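Kitchen printer dropping orders at second site
Status: Resolved
Opened by: Ekua Nartey, Avley (restaurant group, two sites)
Assigned to: Khalil Hattar, Esari support
Priority: 2

Initial report (E. Nartey)
Since the August menu change, the kitchen printer at our Pimentel Road restaurant misses some takeaway orders. The order shows as accepted on the till and the customer gets the confirmation, but no ticket comes out at the grill. Dine-in tickets print as normal. The other restaurant has the same menu and the same model of printer and has no fault. Last night we missed 31 tickets between opening and close.

Reply (K. Hattar)
Please confirm the following:
Till software version
Whether the missed tickets have anything in common (dish, order channel, time)
Whether the printer shows an error light when a ticket is missed

Update (E. Nartey)
Version is the same at both sites. No error light. Kofi Quaye in the kitchen went through the missed orders and all of them contain the goat light soup or the mixed grill platter. Both dishes were new in August. Some orders with the platter do print, so it is not every one.

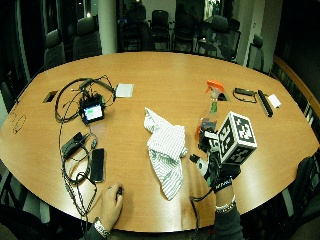
Reply (K. Hattar)
Thank you, that narrows it down. I have pulled the print queue log for the site. The failed jobs were all rejected for length. Your takeaway template prints the full dish description and the allergen text under each item, and the descriptions for those two dishes are much longer than the rest of the menu. With extra sides or a customer note, the job goes over the 4,000 character limit set on the print queue. The queue then discards it without passing an error back to the till.

The dine-in template prints the short name only - that is why table orders are not affected.

Workaround until the template is changed:
Open Back Office, then Menu, then Kitchen Text
Enter a short name for both dishes
Untick "Print full description" and leave "Print allergens" ticked
Save and restart the print service

Update (E. Nartey)
Done before evening service. No missed tickets so far. Why was the other site all right?

Reply (K. Hattar)
It was set up by Hussam Hijazi on the older Zukham queue, which splits long jobs into two tickets. Your chef there may have seen a second slip on large orders.

Update (E. Nartey)
He has, and has been stapling them together. Please close.

Closing note (K. Hattar)
Cause: print job over length limit, discarded silently. Short names applied at the affected site. Separate request raised to show a till alert when a job is rejected.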